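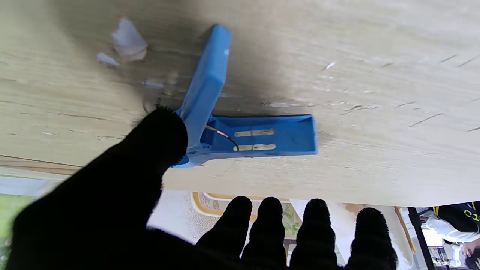 3.2 Clip and Contact Strips

Figure 4. Blue plastic clip on the pale wooden surface, with two metal strips in the lower jaw.

The lower jaw is a shallow tray with a raised rim. Two silver strips lie parallel inside it – a thin dark wire touches the left end of the lower one (Figure 4). Clips of this pattern were logged at Nerkbridge as group B, 14 of the 40 items. Surface debris was left in place.

Last updated: June 26, 2021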